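Bumstead recipe notes, the plain text pile

I've been typing up my aunt's handwritten recipes since November and this folder is where they live.
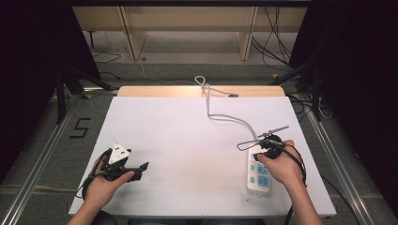 There are 134 files so far, one recipe per file, all plain text. Oven temperatures are in Fahrenheit, and I left her spelling alone (she had her own ideas about "zuchini"). If a card was too smudged to read I put a question mark in brackets and moved on.

Uliana Lysenko checked the soups and dumplings, thank you Uliana! The cakes still need a second pair of eyes. Use anything you like, just keep the names on them.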